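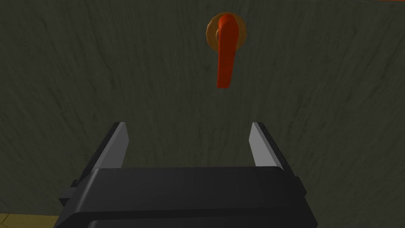 I play rounders with a works side in Drullside and have just been talked into softball, so I've bought my first proper glove, a Tomić outfield one, and it is stiff as a board. I can hardly close it! Our season starts in August and I'd love to have it usable by then. I'm also hoping to dye the laces to match our shirts, which are the same bright orange-red as the lever handle up top. Is that daft on a new glove, and how do I soften the thing?
Drullside_rounder

Play catch, and then play more catch. Mine took 200 throws before it felt like a hand and 600 before I trusted it. A little glove conditioner on the palm and hinge helps, but go easy – too much makes it heavy for good. Tie it up overnight with a ball in the pocket.
outfield64
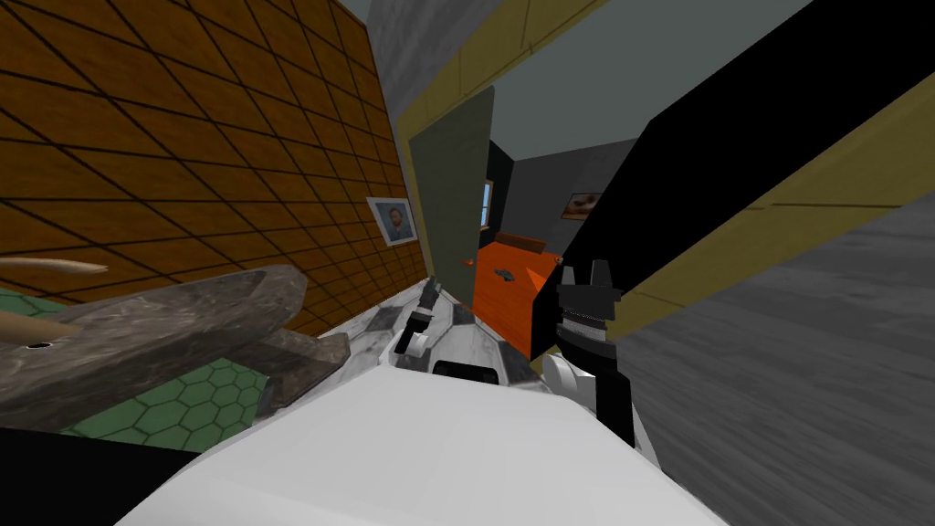 Grippers and marbled surface, orange table behind

Please don't put it in the oven, whatever the lads at training tell you. I did that with a Norkon years ago and the laces went brittle by teatime.
wukonton_lefty

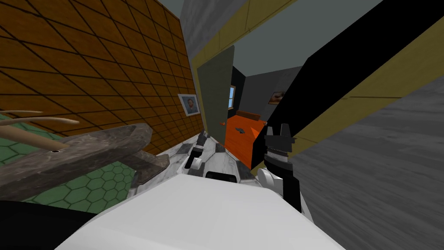
Open doorway to the darker room

I'd leave the dye alone and buy coloured laces, as dye can rub off on the leather when you sweat. Relacing takes a patient evening and a cup of tea, and it's rather soothing once you get going. Do check your league's rules on glove colours first.
thirdbase_teapot
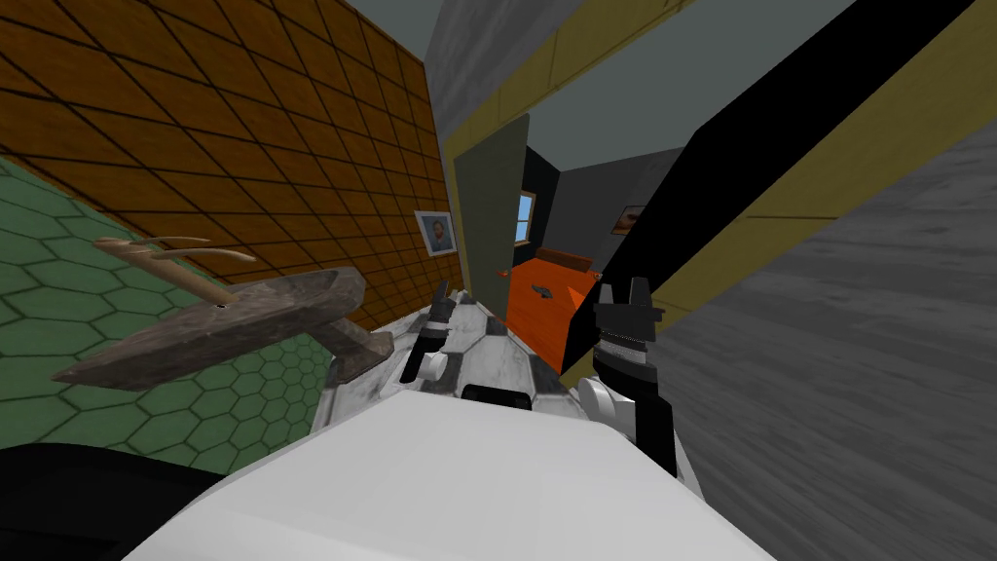

Looking down towards the doorway, both grippers raised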